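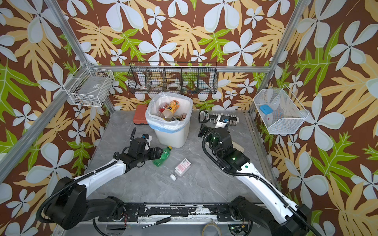
Can bottles go into the recycling with their caps on?

In Prurutdale they can. Empty the bottle, give it a quick rinse, press some of the air out and screw the cap back on. Loose caps are too small for the sorting line and drop through with the grit.

Small Bins, Mixed Trash
Gallery page, Sturlow Household Waste Pages
March 2022

This page goes with our guide to sorting the small bins people keep in workrooms, craft rooms and spare bedrooms. The kitchen bin gets most of the attention, and the small ones tend to be tipped straight into it. We looked at small bins in October and found that drink containers and packaging made up most of what was in them. The full write-up is on the Montoya Street page, along with the list of drop-off points. The notes that go with the picture are below.

Full bin with an orange juice bottle on top, and a crumpled can lower in the pile. Both would come out before the bag is tied.

Green plastic bottle with a yellow-green cap, on its side in front of the bin. It goes in with the juice bottle.

Small white medicine box, red print and a barcode. If a box like this is empty, flatten it and put it with paper. If there is still a blister pack inside, take that out first.

Small white bottle cap, next to the box. A cap with no bottle goes in the trash here.

Red plastic packaging, left side of the bin. Film and wrappers stay in the bag. Stiff plastic trays and tubs can be recycled if they carry a number from the list.

White liner, thin blue band near the folded rim. Folding the bag well over the edge keeps it from sliding in when something heavy is dropped on it.

Glass vials in a black-and-white rack, toward the back. Vials are not accepted with bottles and jars, empty or full. Ask at the drop-off desk before bringing any in.

Emptying a small bin

Spread a sheet of newspaper on the table and lay the bottles and cans on it first. Cans can be crushed or left as they are. Paper and card come next, if they are clean. Whatever is left goes back in the bag. For a bin of this kind the job takes around 6 minutes, less once the household is used to it.

Please don't put the recycling out in a tied plastic bag. The crew can't see what is in it and it will be left at the curb. Loose in the cart is fine, and so is a paper sack.

Medicines

Leftover tablets and liquids don't go in the trash or down the sink. The Evex pharmacy counter takes them during opening hours. Remove or black out the name on the label. The outer box can stay at home with the paper.

Carts and liners

The standard recycling cart is item 455 on the order form. Rolls of small liners are item 1107 and can be picked up at the front desk. We printed 3000 copies of the sorting card last fall and there are still plenty left, so take one for each bin in the house if you like.

Back to all galleries
Next: Under the Sink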